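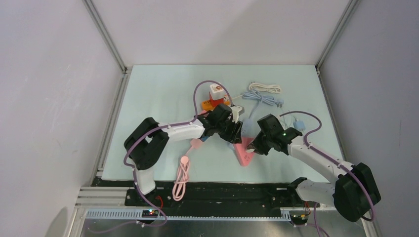

Both arms at the power strip, Vellen cell, cable task.

Hi all,

On Tuesday someone on the list wrote:

> Our left arm protective-stops partway through the plug
> task. Log says joint 3 torque limit. Payload is set
> right. Anyone seen this?

Yes!! We had the very same thing and I'm thrilled to have tracked it down. It was the wrist cable (the purple one, on ours). The clips were too tight near the elbow, so when the arm stretched out the loop had no slack left and the controller read the pull as a collision. Run 3273 was the lovely one, it stopped at the same pose 12 times in a row.

I moved two clips and gave the loop another 125 mm. No stops since May, and the Trakia logs look beautiful.

Please don't just raise the torque limit, though. We tried that first and cracked a connector. Power off, move the arm by hand through full reach and watch the loop.

Does Lau's build use the same clips? I'd love to compare!

Jotunano cell team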